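Ticket: encomendas marcadas como "entregues" sem entrega
Estado: reaberto (segunda vez)
Prioridade: média, apesar de termos pedido alta
Componente: Verklow Expedição, módulo de estados

Descrição inicial

Desde a atualização de fevereiro, o Verklow passa encomendas para "entregue" antes de o estafeta sair do armazém. O cliente recebe a mensagem automática, vai à porta, não encontra nada e liga para a loja. Na primeira manhã tivemos 19 casos, todos com etiqueta emitida pela transportadora Brundard. As encomendas enviadas pela Vurkden não apresentam o problema.

O manual diz que o estado "entregue" só pode ser gravado com assinatura ou fotografia. Nestas fichas o campo da assinatura está vazio e o da fotografia também. Gostava que alguém me explicasse como é que o manual e a base de dados podem ter razão ao mesmo tempo.

Resposta do suporte, nível 1

Agradecemos o contacto. Sugerimos limpar a cache do navegador e voltar a iniciar sessão.

Seguimento

Cache limpa, em dois navegadores. Sem alteração, como seria de esperar de um estado que é gravado no servidor às 3h40, hora a que a loja está fechada e não há navegador nenhum aberto.

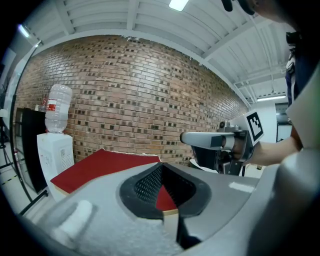

Loja Loureiro | Equipa de Logística e Pós-venda

Voltámos a verificar tudo do nosso lado antes de responder, para não nos mandarem outra vez para o princípio da lista:

Fuso horário do terminal de expedição: Lisboa, correto.
Chave de ligação à Brundard: renovada, a ligação responde.
Permissões da conta de integração: só leitura de estados, sem gravação manual.
Regras automáticas criadas por nós: 2, ambas de faturação, nenhuma mexe em envios.

Exportámos o histórico de uma das encomendas. A sequência é "etiqueta emitida", "aguarda recolha", "entregue". Faltam "recolhido" e "em distribuição". O utilizador que grava a última linha aparece como "sistema".

Resposta do suporte, nível 2

Analisámos o caso e o comportamento deve-se à transportadora, que estará a enviar o código de entrega antecipadamente. Recomendamos contactar a Brundard. Fechamos o ticket.

Reabertura

Contactámos a Brundard. Enviaram o registo das mensagens da encomenda que serviu de teste e a última que saiu deles foi o código 22. Na tabela da Brundard, 22 quer dizer "manifesto fechado". Na tabela que está dentro do Verklow, consultável em Definições, Transportadoras, Correspondência de estados, o mesmo código está ligado a "entregue".

Não sei quem preencheu aquela tabela. Sei que não fomos nós, já que o nosso perfil nem tem botão para a editar. Também explica as 3h40: é a essa hora que a Brundard fecha o manifesto da noite. A Vurkden usa códigos com letras e por isso escapa.

Peço que não me respondam outra vez que é da transportadora sem abrirem esse ecrã.

Resposta do suporte, nível 2

Confirmamos que a correspondência do código foi alterada na atualização. Aplicámos uma correção na vossa conta. Pode confirmar se o problema ficou resolvido?

Seguimento

Resolvido em parte. As encomendas novas param em "aguarda recolha" e mudam quando devem. As antigas continuam como "entregues", o que nos bloqueia as reclamações por extravio: o formulário recusa qualquer encomenda nesse estado. Temos 2 clientes à espera de reembolso por causa disto.
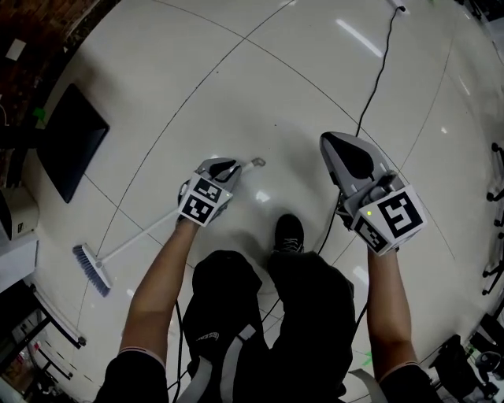
Pavimento em azulejo branco, vassoura no chão.

Pedimos então duas coisas. A primeira é a reposição do estado correto nas encomendas afetadas, feita por vocês, com registo no histórico. A sugestão de as anular e criar de novo, que nos chegou por telefone, gera etiquetas duplicadas e uma segunda cobrança do porte. Não a vamos seguir.

A segunda é saber se a correção foi feita só na nossa conta ou na tabela geral. Se foi só na nossa, desconfio que a próxima atualização a apague.

Resposta do suporte, nível 2

O pedido de reposição foi encaminhado para desenvolvimento. Quanto à tabela geral, não dispomos de informação de momento.

Seguimento

Fica registado. O ticket mantém-se aberto até vermos as fichas antigas corrigidas. Entretanto desligámos a mensagem automática de entrega para a Brundard e estamos a avisar os clientes à mão.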